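양팔 로봇 의류 접기 셀, 예산안 검토 부탁드립니다
자동화설비 게시판 > 구매/견적

작성자: 접이반장
2025년 9월 3일

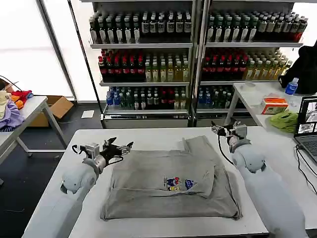 렌탈 의류 세탁 쪽에서 설비 구매를 맡고 있습니다. 반팔 티셔츠 접기 공정에 양팔 셀을 넣는 건으로 내년 예산안을 써야 하는데, 견적이 두 군데서 왔고 조건이 서로 달라서 비교가 어렵습니다.

A안은 Stirkdale입니다. 팔 두 개, 2지 그리퍼 한 쌍, 제어 PC, 작업대까지 묶어서 장당 처리 프로그램 설정비 포함입니다. 하루 926장 기준으로 제안서가 왔습니다.
B안은 Wendau입니다. 팔과 그리퍼만 팔고 나머지는 저희가 준비합니다. 제안서 기준은 하루 1489장인데 이쪽은 2교대로 계산한 숫자입니다.

총액만 보면 B안이 낮습니다. 다만 작업대, 카메라 거치, 배선, 안전 펜스가 전부 빠져 있습니다. 설치는 2월을 생각하고 있고, 그 전에 예산 승인이 나야 합니다. 빠뜨린 항목이 있으면 알려 주세요.

작성자: 유압싫어요

두 숫자를 같은 교대 기준으로 다시 받으세요. 1교대와 2교대를 나란히 놓으면 비교가 안 됩니다. 그리고 "처리"가 어디까지인지도 물어보세요. 더미에서 한 장 집어서 펴는 것까지인지, 펴 놓은 옷을 접기만 하는 건지. 저희가 견적 받을 때는 사람이 펴서 올려 주는 조건이었는데 본문에 안 적혀 있고 별첨에 있었습니다.

작성자: 접이반장

별첨 다시 봤습니다. A안은 더미에서 집는 것부터이고, B안은 말씀하신 대로 작업자가 펴서 올리는 조건입니다. 감사합니다. 그러면 B안에는 사람 한 명 인건비가 들어가야 맞네요.

작성자: szenasi_user

Szénási 접이 전용기는 검토 안 하셨나요? 티셔츠만 접을 거면 양팔 로봇이 왜 필요한지 모르겠습니다. 전용기가 훨씬 빠르고 유지보수도 단순합니다. 컨베이어에 올리면 끝입니다. 저희는 4년째 쓰는데 벨트하고 센서 교체한 게 다입니다.

작성자: 접이반장

검토했습니다. 품목이 티셔츠만이면 저도 전용기로 갔을 겁니다. 지금은 티셔츠로 시작하지만 수건하고 앞치마가 같은 라인으로 들어올 예정이고, 로트가 작습니다. 한 거래처 물량이 200장 안 되는 경우가 많아서 품목 전환이 잦습니다.

작성자: szenasi_user

품목 전환은 전용기도 버튼으로 됩니다. 앞치마는 끈 때문에 안 되는 게 맞고요. 앞치마 물량이 얼마나 되는지부터 따져 보세요. 적으면 그것만 손으로 접는 게 쌉니다. 예정에 있는 품목 때문에 비싼 설비를 사는 건 저는 반대입니다.

작성자: 그리퍼두개

윗분 말씀도 맞는데 소로트면 얘기가 다릅니다. 전용기도 투입은 사람이 합니다. 투입 인원까지 넣고 계산하면 차이가 생각보다 줄어듭니다.

예산 항목은 저희가 작년에 빠뜨렸던 것 위주로 적습니다.

그리퍼 손가락 패드 여분. 소모품입니다. 면은 괜찮은데 기모나 폴리는 패드가 닳으면 미끄러집니다.
손목 쪽 케이블. 팔이 계속 꺾이니까 그리퍼로 가는 선이 제일 먼저 나갑니다. 예비를 같이 발주하세요.
작업대. 흰 상판에 흰 옷이면 인식률이 떨어집니다. 상판을 두 가지 색으로 준비하거나 매트를 까는 비용을 잡으세요.
조명. 창가에 놓을 거면 차광도 같이요. 필름만 붙이면 오전하고 오후가 다릅니다.
보조 테이블. 투입 더미용과 완료품용 따로. 얼마 안 하는데 항목에 없으면 나중에 품의를 또 올려야 합니다.
프린트 있는 옷. 앞면 그림이 접은 뒤 위로 와야 하는 거래처가 있으면 앞뒤 판별이 추가 옵션인지 확인하세요. 저희는 별도 청구였습니다.

작성자: 접이반장

앞뒤 판별은 생각 못 했습니다. 캐릭터 프린트 들어간 단체복이 꽤 있고, 그림이 위로 오게 접어 달라는 요구가 있습니다. 양쪽에 다 물어보겠습니다.

작성자: 유압싫어요

검수 기준도 계약서에 넣으세요. "접힘"이라고만 쓰면 가장자리가 들쭉날쭉해도 납품 완료가 됩니다. 저희는 접은 크기 허용 오차하고 재작업 비율을 숫자로 적었고, 미달이면 잔금 보류로 했습니다. 협의에 시간이 걸리니까 2월 설치면 지금부터 하셔야 합니다.

작성자: 그리퍼두개

거기에는 조금 이견이 있습니다. 옷은 구김이 매번 달라서 오차를 너무 좁게 잡으면 업체가 견적을 올립니다. 봉투나 박스에 들어가는 크기면 합격으로 하고, 재작업 비율만 엄격하게 잡는 게 총액이 낮았습니다.

작성자: 유압싫어요

박스 포장이면 그렇게 해도 됩니다. 저희는 매장 진열용이라 모양이 중요했습니다. 접이반장님은 납품 형태가 어느 쪽인가요.

작성자: 접이반장

대부분 박스입니다. 진열용은 없습니다.

작성자: 두나우공정

리스는 알아보셨나요. Durnholm에서 양팔 셀을 월 단위로 받는 상품이 있습니다. 저희 공장의 Ottó Rácz 과장이 써 보고 나서 구매로 돌렸는데, 시험 기간에 낸 금액 일부를 공제받았습니다. 공제 비율은 계약마다 다르다고 하니 직접 확인하셔야 합니다. 단점은 그동안 프로그램을 저희가 못 고친다는 점이었습니다.

작성자: szenasi_user

리스로 먼저 해 보는 건 찬성입니다. 그 기간에 앞치마를 실제로 돌려 보고 결정하세요.

작성자: 접이반장

의견 정리해서 예산안을 이렇게 고쳤습니다.

1. 두 업체 모두 1교대, 더미 투입 조건으로 재견적
2. 앞뒤 판별 옵션 별도 표기
3. 패드, 케이블 예비품 1년분
4. 상판 매트, 차광, 조명, 보조 테이블 두 대
5. B안에 안전 펜스와 배선 공사비 추가
6. 검수는 박스 규격 기준, 재작업 비율은 계약서에 명시
7. Durnholm 리스 견적을 C안으로 추가
8. 전용기와 앞치마 수작업 조합을 D안으로 추가

D안은 비교용이라도 넣어 두라고 Refugio Figueroa 팀장님이 하셨습니다. 재견적이 오면 이 글에 이어서 올리겠습니다.

작성자: 그리퍼두개

5번에 바닥 배선 덕트도 넣으세요. 케이블을 바닥에 그냥 두면 안전 점검에서 지적받습니다.

작성자: 접이반장

추가했습니다.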